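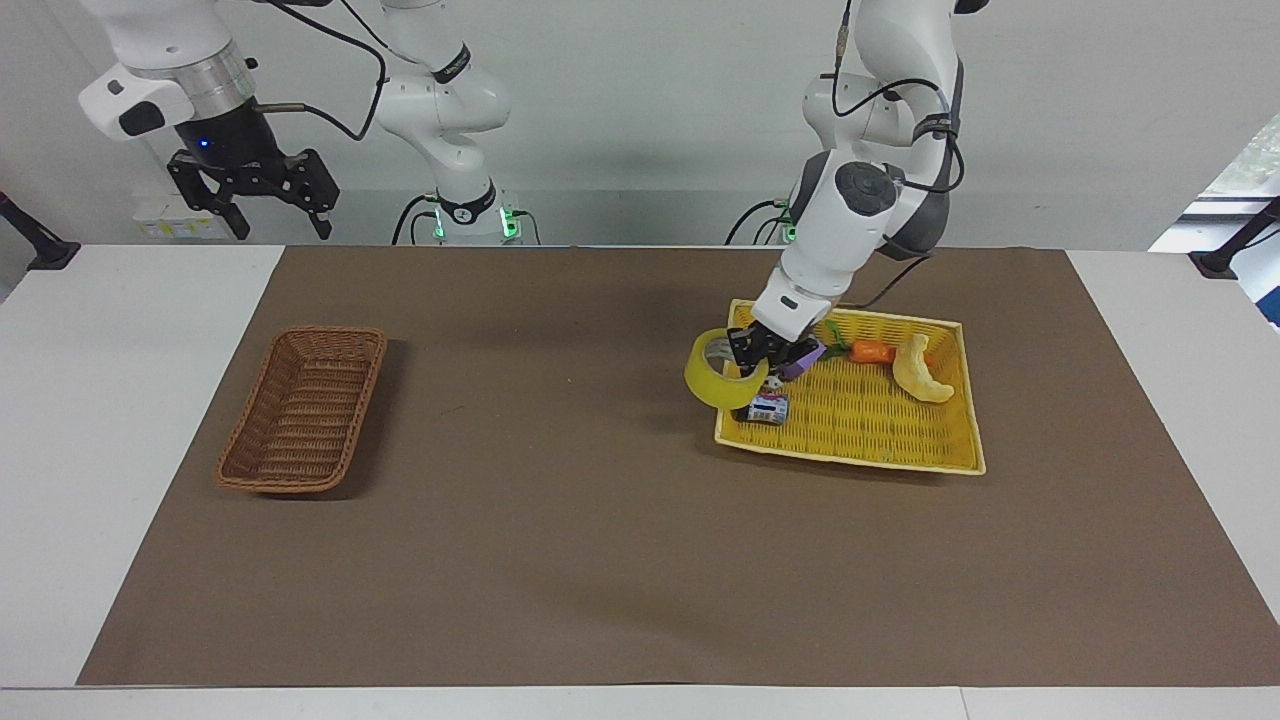

Randa Saab has led the handling programme at Murura since 2019, and she is cautious when asked whether machines can yet tidy a household table. "They can sort a tray of small items," she says. "They cannot yet be left alone with a kitchen."

Soft packets and anything that rolls remain difficult, she explains, and speed is a further concern. "A person clears a tray before our arms have moved three objects."

Shop-floor trials at Brurside are planned for December. Ms Saab expects unsupervised work in homes to take five more years.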